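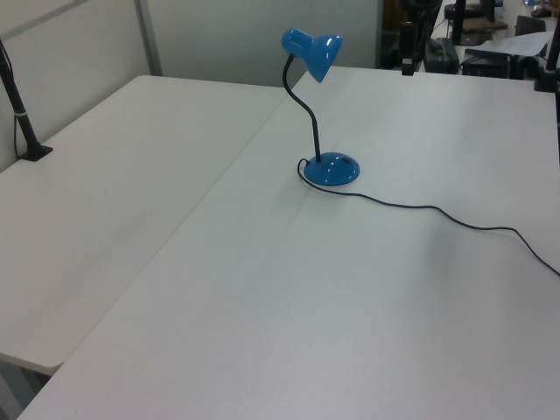
Blaue Schwanenhalslampe auf weißem Tisch, das Kabel läuft nach rechts weg

Schwanenhalslampe putzen, prüfen und richtig aufstellen

Ich liebe diese kleinen Lampen mit Schwanenhals! Sie brauchen kaum Platz, man biegt sie dahin, wo man das Licht haben will, und in einer kräftigen Farbe machen sie jeden Arbeitstisch fröhlicher. Leider werden sie oft stiefmütterlich behandelt: Staub im Schirm, Fingerabdrücke auf dem Fuß, das Kabel irgendwie unter den Papierstapel geklemmt. Dabei reicht eine halbe Stunde, und so eine Lampe sieht wieder richtig gut aus und leuchtet auch besser.

Die Anleitung passt für alle gängigen Tischlampen mit biegsamem Arm und lackiertem Schirm, egal ob Metall oder Kunststoff. Bei mir ist sie im September dran, wenn abends wieder früher Licht gebraucht wird.

Was ihr braucht

zwei weiche Mikrofasertücher (eins feucht, eins trocken)
eine Schüssel mit lauwarmem Wasser und einem Tropfen Spülmittel
einen weichen, sauberen Pinsel, ein alter Kuchenpinsel geht wunderbar
ein paar Wattestäbchen
eine leere Tischfläche mit gutem Licht
ein Maßband
bei Bedarf einen Kabelclip und ein Leuchtmittel als Ersatz

Glasreiniger, Scheuermilch und Schmutzradierer bleiben im Schrank. Gerade der Schmutzradierer ist verlockend, macht glänzenden Lack aber stumpf, und das bekommt man nie wieder weg. Ich spreche aus Erfahrung, meine erste Lampe (eine Arnusik in Dunkelgrün) hat seitdem einen matten Fleck direkt vorne am Schirm.

Schritt 1: Stecker ziehen und abkühlen lassen

Immer zuerst den Stecker aus der Dose, Ausschalten allein genügt nicht. Danach eine Viertelstunde warten, bei alten Halogen- oder Glühlampen lieber eine halbe. Die Zeit kann man prima nutzen, um den Tisch freizuräumen. Wirklich alles runter, auch die Stifte! Auf einer leeren hellen Platte seht ihr sofort, wo Staub oder ein loses Schräubchen gelandet ist.

Schritt 2: Die Lampe einmal ringsum anschauen

Bevor Wasser ins Spiel kommt, schaut euch das gute Stück in Ruhe von allen Seiten an. Wackelt der Schirm? Steht der Fuß plan auf? Fühlt sich der Schalter sauber an oder hakt er?

Am wichtigsten ist das Kabel. Lasst es einmal in voller Länge durch die Finger laufen, vom Fuß bis zum Stecker. Es soll überall gleich dick und geschmeidig sein. Kritisch sind die beiden Enden, dort wird am meisten gezogen und geknickt. Findet ihr einen Riss, eine Quetschstelle oder gar blankes Metall, ist hier Schluss: Die Lampe bleibt aus, bis eine Fachkraft das Kabel getauscht hat. Isolierband ist keine Reparatur.

Schritt 3: Trocken entstauben

Jetzt kommt der Pinsel. Fangt oben an und arbeitet euch nach unten durch, sonst putzt man den Fuß zweimal. Innen im Schirm sammelt sich erstaunlich viel an, und eine Staubschicht schluckt wirklich Licht. Das Leuchtmittel dreht ihr dafür vorsichtig heraus (wenn es sich herausdrehen lässt, manche LED-Lampen sind fest verbaut) und wischt es trocken ab.

Viele Schirme haben hinten am Lampenkopf kleine Lüftungslöcher. Da setzt sich gern ein Kranz aus Fusseln fest, und dann kann die Wärme schlechter weg. Mit dem Pinsel kurz drüberkreisen, hartnäckige Flusen mit einem trockenen Wattestäbchen herausdrehen. Bitte nicht mit Nadeln oder Draht hineinstochern, und kein Wasser!

Schritt 4: Schirm und Fuß feucht abwischen

Das Tuch ins Spülwasser tauchen und sehr gut auswringen. Es darf nichts tropfen. Dann in geraden Bahnen über den Schirm wischen und gleich mit dem trockenen Tuch nachpolieren. Bei Glanzlack lohnt sich das Polieren so sehr, die Lichtreflexe auf einer runden Oberfläche sehen danach aus wie frisch aus dem Laden!

Auf dem Fuß macht ihr um den Schalter einen kleinen Bogen. Die Fuge ringsum wird nur mit einem trockenen Wattestäbchen gereinigt. Hebt die Lampe zum Schluss an und wischt auch die Unterseite ab, da kleben manchmal Krümel, die auf einer hellen Tischplatte Kratzer hinterlassen.

Schritt 5: Der Schwanenhals

Der biegsame Arm besteht meistens aus einer gewickelten Spirale, manchmal mit Überzug. In den Rillen sitzt feiner Staub. Ich lege das nur noch nebelfeuchte Tuch einmal herum und ziehe es mit leichtem Druck nach oben, drehe ein Stück weiter und ziehe noch mal. Danach trocken nachreiben.

Beim Biegen gilt: weite Bögen, keine Knicke. Fasst den Arm mit beiden Händen, eine unten, eine oben, und formt langsam. Wer immer nur am Schirm zerrt, belastet die Stelle, an der Arm und Schirm zusammenkommen, und irgendwann nickt die Lampe nur noch müde nach vorn. Den Arm um die eigene Achse zu verdrehen mag er gar nicht, im Inneren läuft ja die Leitung. 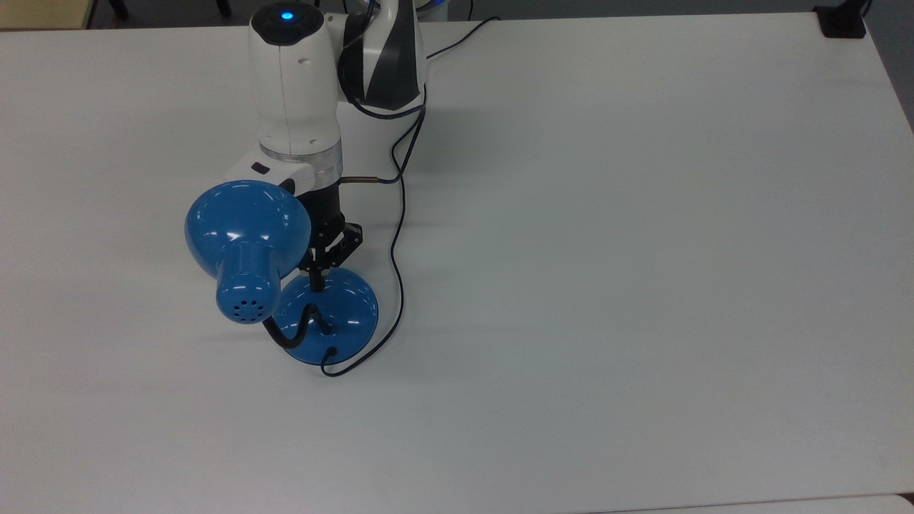 Schritt 6: Den richtigen Platz finden

Das ist mein Lieblingsteil! Rechtshänder stellen die Lampe nach links hinten auf den Tisch, Linkshänder nach rechts hinten. So fällt der Schatten der Hand nicht auf das, was man gerade schreibt oder näht. Zwischen Fuß und Tischkante lasse ich immer mindestens 11 Zentimeter, dann fegt man sie mit dem Ellbogen nicht so leicht herunter.

Die Unterkante des Schirms sollte etwas unter Augenhöhe liegen, wenn ihr sitzt. Setzt euch hin, schaut geradeaus und biegt den Hals so lange, bis ihr das Leuchtmittel nicht mehr direkt seht. Am Bildschirm dreht ihr den Schirm zur Seite, damit nichts spiegelt. Probiert ruhig ein paar Stellungen durch. Ein leichtes S im Arm ist fast immer stabiler als ein weit ausgestreckter Bogen, denn der Kopf bleibt näher über dem Fuß.

Zum Umstellen hebt man die Lampe am besten mit einer Hand unter dem Fuß hoch, die andere stützt den Arm. Und vorher das Kabel lösen, sonst ist es zu kurz und reißt euch die ganze Sache aus der Hand.

Schritt 7: Das Kabel ordentlich führen

Ein Kabel quer über die Arbeitsfläche nervt beim Schreiben und beim Wischen. Führt es auf dem kürzesten Weg zur hinteren Kante und von dort nach unten. Mein Lampenkabel ist 154 Zentimeter lang, da bleibt bei den meisten Tischen genug übrig. Den Rest lege ich in eine lockere große Schlaufe und hänge ihn unter der Platte in einen Kabelclip. Ich nehme die von Odness, die kleben gut und gehen wieder ab. Bitte nicht stramm aufwickeln und nicht unter Tischbeine klemmen.

Schritt 8: Leuchtmittel rein und Probelauf

Alles trocken? Wirklich alles? Dann Leuchtmittel einschrauben, handfest reicht. Achtet auf die höchste erlaubte Wattzahl, sie steht meist auf einem Aufkleber im Schirm oder unter dem Fuß. Für den Schreibtisch finde ich warmweiße LED am gemütlichsten, zum Nähen und Basteln darf es gern neutralweiß sein. Stecker rein, einschalten, ein paar Minuten brennen lassen. Flackert es, ist oft nur das Leuchtmittel nicht ganz eingedreht (vorher wieder Stecker ziehen!).

Kleine Pannenhilfe

Der Schirm sinkt langsam ab: Arm etwas kürzer und steiler biegen. Hilft das nicht, die Verschraubung am Schirm vorsichtig nachziehen, falls es eine gibt.

Die Lampe kippelt: Unterseite prüfen, oft fehlt ein Filz. Runde Filzgleiter aus dem Baumarkt gibt es für kleines Geld.

Klebereste auf dem Lack: einen Tropfen Speiseöl auf ein Tuch, kurz einwirken lassen, abwischen, mit Spülwasser nachgehen.

Schlieren nach dem Putzen: zu viel Spülmittel. Noch mal mit klarem Wasser und gut ausgewrungenem Tuch drüber.

Viel Spaß beim Polieren, und schreibt gern in die Kommentare, welche Farbe eure Lampe hat!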